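普利里科缝合守则

普利里科缝合守则(Plirico Suturing Code,常简称“普利里科守则”或“PSC”)是一套针对机器人辅助缝合的操作与训练规范,规定双器械配合下的持针、过线、打结、剪线、视野管理和过程记录。守则由普利里科(Plirico)工作组起草,首个完整版本于2019年7月25日发布,主要执笔人为若兰·古亚什(Jolán Gulyás)和罗德里戈·奥尔梅多(Rodrigo Olmedo)。它最初只是阿罗约(Arroyo)训练中心的内部讲义,后来被遥操作训练、半自主缝合研究和器械维护课程一并采用,篇幅也从一份薄薄的活页长成了带附录的手册。

守则在同类文件中相当有个性:条文短,几乎每条都能在操作台上当场检验,而且对“线”这件小东西抱有罕见的热情。全书正文分为五章,其中整整两章讲线尾、线环和张力,读过的人大多会对一根几厘米长的线尾另眼相看。

目录
1 名称与适用范围
2 历史
3 基本概念
4 核心条文
5 器械与针的规则
6 记录与标注
7 半自主系统的附加要求
8 考核
9 评价与争议
10 常见误读
11 参见

名称与适用范围

“普利里科”为工作组名称,原为一个小型研讨项目的代号。守则正文只处理器械末端进入工作区之后的动作,术前准备、患者体位、麻醉以及机器人底座的安装都不在范围之内。医疗器械的电气安全、软件生命周期和风险管理另有国际标准约束,守则在前言中明确写道,本文件不能替代任何法规或制造商说明书,两者冲突时以后者为准。

适用对象包括三类人员:在操作台上完成缝合的学员与医师,为缝合任务编写控制程序的工程人员,以及整理和标注缝合过程数据的人员。第三类在初稿中并不存在,后来加入时只有一页,如今已是手册里更新最勤的部分。

守则适用于带腕关节的双指器械。单孔柔性器械、吻合器和能量器械只在附录中略有提及。

历史

阿罗约训练中心开设机器人缝合课程的头几年,各位教员对“一个好结”的看法并不统一。有人要求线尾留长,有人要求留短;有人允许器械直接夹住缝线的工作段,有人一见到就叫停。学员换一位教员便要换一套习惯。古亚什把这些分歧逐条抄在一张表上,请教员们各自签名表态,这张表就是守则的雏形,手册的扉页至今还印着它的缩小版。

奥尔梅多加入后,工作组改用录像复核的办法处理争议。两人从课程存档中选出497次完整缝合,逐次标出针的入点、出点、线的受力方向和结的最终形态,再把争议条文放到录像里对照。许多争论就此有了着落。关于“器械能否夹住工作段”的一条前后改了四稿,最后的写法是:可以夹持,但夹持点须记录,且该段不得再用于承力。这个写法朴素得很,却解决了课堂上最常见的争吵。

伊莲娜·佩兰(Hélène Perron)负责第二版。她把原先散落在各章的线尾规定合并成一章,又请乌戈·马特奥斯(Hugo Mateos)撰写了供自动化系统使用的附加要求。第二版的训练记录采用卢斯图斯(Lustus)格式,这是一种带时间戳的动作日志,原为遥操作教学而设计。

基本概念

守则花了不少篇幅定义名词,语气认真到近乎可爱。以下几个概念在全书中反复出现。

主手与辅手。主手指当前控制针或工作线的器械,辅手指负责承接、挡线或暴露组织的器械。两者可以随时互换,与器械从画面哪一侧进入无关。守则要求操作者在每次互换时能够说出“现在谁是主手”,训练初期须出声说出。

工作段与废弃段。工作段是仍将穿过组织或参与成结的那部分线,废弃段是最终会被剪去的部分。同一根线上,两者的界线会随着缝合推进而移动。

静区。已经完成的线结及其周围一小片组织称为静区。器械可以从静区上方经过,但不得在其中张合,也不得让工作线在结上来回拖动。

悬停。器械尖端停在组织上方、未与组织接触的状态。守则把悬停看作一种正当的动作,鼓励操作者在打结和过线之间主动悬停,看清线的走向后再落下。

线尾。结完成并剪线后留下的短端。线尾的方向、长短和是否缠绕相邻线结,构成守则所说的“结的签名”。

核心条文

第一条:先看线,再动手。操作者在移动任一器械之前,应能从线的一端追踪到另一端,至少追踪到它离开视野的位置。线若被器械遮住,应先移开器械或调整视角。

第二条:两线异色。在训练和数据采集中,已完成的结与正在使用的线宜采用不同颜色。推荐组合为黑色与蓝色,两者在淡色组织面上都容易辨认,彼此也不易混淆。颜色对应关系须在记录开头写明,中途不得更换。

第三条:静区不张口。两把器械在已有线结附近会合时,尖端应保持在结的上方或外侧。需要张开钳口的,应先退出静区。

第四条:短端要有人管。器械根部夹住短线尾时,操作者应知道它的朝向。短端翘起通常无碍,卷入腕部则须立即停止腕关节转动,并沿进入时的方向退出。

第五条:松弛也是状态。线环可以松,但须是操作者知情的松。工作线在组织上形成弧线时,操作者应确认弧线没有套住相邻线尾,再施加张力。
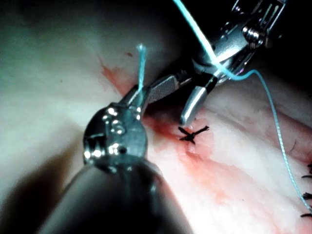

黑色线结位于两把器械的尖端之间,蓝色缝线沿右侧组织面垂下,经过几段黑色线尾旁边。

第五条常与第三条放在一起讲授,两条说的其实是同一片小小的区域里,器械和线如何相安无事。教员会请学员先把手从主控手柄上松开,只用语言描述线的路径:从哪里进入,在哪里转弯,经过哪几个线尾,从哪里离开。描述得清楚了再继续。初学者往往觉得这一步拖沓,练到后来,很多人会不自觉地在心里默念一遍,动作反而流畅起来。看着一名学员从手忙脚乱变得从容,大概是这门课最令人高兴的时刻!

第六条:线尾不朝工作线。剪线时应尽量使线尾背离下一针的行进方向。若一排线尾已经指向工作线,后续每次收线都应加做一次目视检查。

第七条:染色区域照常工作,但要重新辨认。组织表面出现红染时,线结与折痕的边界会变得模糊,守则要求在继续进针前重新确认结的位置。确认可以通过改变视角完成,不鼓励用钳尖拨弄线结。

第八条:纤维与杂点不得想当然。视野内出现细小的深色纤维或斑点,若不能确定是否为断线,应按断线处理并记入日志。

这些条文都没有规定速度。古亚什在首版前言里解释说,规范管的是次序和注意力,速度会自己跟上来。手册中唯一与时间有关的数字是停顿:遇到无法追踪的线,操作者最多尝试20秒,仍看不清就请求协助或退出器械重新进入。

器械与针的规则

第三章处理金属与组织相遇的部分。双指器械的腕部由滑轮、销轴和叉形件组成,结构精巧,缝隙也多,线最喜欢往这些地方钻。守则把腕部外露的每一处销轴都视为潜在的挂线点,并要求教员在第一堂课上让学员近距离观察器械腕部,认出孔、销和滑轮各在何处。这一课很受欢迎,不少学员用了几个月的器械,到这时才真正看过它一眼。

关于钳口,守则区分“空张”和“持张”。空张指钳口张开且其中没有任何物体。空张时钳口之间应能看见后方的组织面,操作者借此判断尖端与组织之间是否还有遮挡。持张指针或线仍贴靠在一侧钳指上,此时再张大钳口须格外谨慎。

钳指外观与平时不同的,例如尖端颜色与根部分成两段,或者在两段之间出现深色环带,应在使用前对照器械清单。清单上有记载的属于正常差异,没有记载的先停用,由维护人员查看。刻在腕部外壳上的字母应照原样抄入记录,不得凭印象补全,也不得据此猜测器械型号。

针的规则更细。弯针进入视野后,辅手或主手之中至少有一方应对针负责。针尖抵在组织表面而尚未刺入时,称为“落点”。落点期间允许微调针的弧面方向,不允许沿表面横向拖行。守则建议操作者在落点时做两件事:看针弧与预定出点是否在同一平面,看线的末端是否离针太近。

线的末端若停在落点附近,应先把末端移开。移开时由不持针的一侧完成,动作从远端开始。线被拉直并从另一把器械背后穿过时,还须考虑遮挡:线在腕部外壳后面消失、又在另一侧出现,中间那一段是看不见的。守则把这种情况称作“过桥”,并规定过桥期间不得转动起遮挡作用的器械。

针的颜色不作统一要求。浅色弯针在淡色组织面上对比度较低,守则因此建议调低光源或略微改变角度,使针的弧线边缘显出阴影。镀亮的金属表面反光强烈,光源过亮时,最先看不清的恰恰是钳尖。器械本身投下的影子同样有用,影子与钳尖靠拢的快慢,可以帮助操作者感受高度。雷梅迪奥斯·科利亚多(Remedios Collado)为这一节写了一篇很长的附注,专谈如何“读影子”,文字生动,后来被单独印成小册子分发。

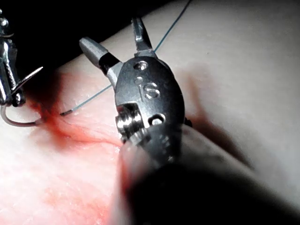 记录与标注

记录一章的主旨可以概括为一句话:看见什么写什么。标注人员应把可见事实与推断分栏填写。例如“两指张开”属于可见事实,“即将接针”属于推断;“表面有红色染迹”属于可见事实,染迹的来源若没有其他资料支持,只能留在推断栏,或者空着。

守则规定的最低记录项目如下:
主手与辅手的归属及每次互换的时刻;
线的颜色对应关系;
已完成线结的位置及静区范围;
针的状态,分为未入画、持针、落点、穿行、出针五种;
线的状态,分为松弛、拉直、过桥、缠绕四种;
任何挂线、掉针或中途退出。

画面边缘的物体也要标注。只露出一小段的线尾按一个线尾计,注明“部分可见”;只露出关节的器械按器械计,不得因为看不到钳尖而略去。失焦的杆身同样属于器械的一部分。马特奥斯在培训标注人员时格外强调这一点,他认为许多后续分析的麻烦都源于有人嫌边缘杂乱、顺手删掉了几笔。

单幅画面的标注另有一条限制:不得写入先后。一幅画面只说明某一瞬间线在哪里、器械在哪里,结是刚打好还是早已打好,须由连续记录或操作日志判断。若几幅画面的时间顺序不明,标注时应保持不明,按文件序号推定先后的做法在复核时会被退回。

卢斯图斯格式为上述项目各留了字段,并允许在任意时刻插入自由文本。使用洪迪科(Hondico)复核软件的团队可以把自由文本与视频并排显示,早期版本曾因字段过窄而截断长注,第二版附录特地为此增加了续行写法。

样本库方面,守则附带的参考记录最初为863条,后来扩充到1,000条。扩充部分主要补上了过桥、短端翘起和线尾密集这几种在初期偏少的情形,每条记录都由两名标注人员分别完成,不一致之处原样保留,并附上讨论。翻看这些讨论相当有意思,有时为了一段线究竟是在器械前面还是后面,双方能写满一整页。

半自主系统的附加要求

由程序完成部分缝合动作时,第四章适用。这一章把人的责任写得很具体:系统可以提出下一步动作,是否进入静区、是否刺入组织,由操作者确认。确认须针对单个动作,不得一次性批准一整针。

系统应能报告自己对线的估计。若估计中断,例如线被腕部遮住或与背景难以区分,系统应显示“线不可见”,并保持当前位置。守则不接受系统以最后一次估计代替当前观察而继续收线。

视觉算法的验证数据须包含难看的画面:强反光、深阴影、局部失焦、红染区域和超出边界的器械。只用明亮整洁的画面得到的成绩,可以发表,但不得声称符合守则。佩兰在第二版说明中写道,真正的工作区从来不会为算法打扫干净,系统要学会在那样的地方看清一根线。

停止动作也有规定。操作者松开确认键后,系统应停止进针和收线,并维持钳口现有的夹持力。突然松口会让针失去控制,突然回撤会牵动线结,两者都列为不合格。恢复运行前,操作者须重新做一次第一条所要求的线路追踪。

与独立安全标准的关系在这一章末尾作了交代。守则中的停止要求属于操作层面,不构成安全功能的设计依据,开发者仍须按照适用的医疗电气设备标准完成风险分析与验证。

考核

依照守则组织的考核分为口述和操作两部分。口述部分由考官随机暂停画面,学员说出主手、线路、静区和最近的挂线点。操作部分要求连续完成一排间断缝合,再用另一种颜色的线开始下一排。

评分不看用时。扣分项主要是未经确认的张口、不知情的线环、在静区内拖线以及漏记事件。主动退出器械重新进入不扣分,掉针后按程序找回也不扣分。科利亚多主持考核时有个受学员欢迎的做法:考完当场回放,由学员自己先指出失误,自己指出的失误扣分减半。这个做法后来写进了第二版的考核附录。

未通过者可以在同一周内补考。阿罗约训练中心保留每次考核的动作日志,学员毕业时可带走自己的全部记录。

评价与争议

守则最受称道之处在于可操作。条文里几乎没有“适当”“合理”之类的字眼,教员和学员对着同一段画面,多半能得出同样的判断。工程人员则喜欢它的状态划分,针的五种状态和线的四种状态可以直接写进程序,省去了大量口头解释。

批评也有不少。有医师认为异色线的规定在临床上难以执行,手术所用缝线应由组织类型和愈合需要决定,颜色不该成为考虑因素。工作组接受了这一意见,第二版将该条限定于训练和数据采集。另一种意见针对静区:在空间狭小的部位,器械不可能总是退到静区之外再张口。现行条文仍保留原则,但允许操作者在说明理由后例外处理。

还有人嫌它啰嗦,尤其是线尾那一章。奥尔梅多对此的回应见于第二版后记,他说自己每次重读都想删掉几条,打开录像一看,又把它们放了回去。

常见误读

“守则禁止两把器械靠近。”守则允许尖端相互靠拢,双手配合本来就离不开这一步,受到限制的只是在静区内张合。

“拉直的线一定受力过大。”线的外形与张力大小没有简单的对应关系。拉直的线应检查两端由什么固定,单凭画面不能判断张力是否过大。

“只要记录了挂线,就可以继续操作。”记录与处置是两项独立的义务,挂线须先解除。

“附录中的参考记录可以作为临床范例。”参考记录来自训练环境,用途限于教学和标注练习。

参见

机器人辅助手术
遥操作
间断缝合
腕式器械
手眼协调训练
医疗机器人风险管理

分类:机器人操作规范|外科训练|人机协作|数据标注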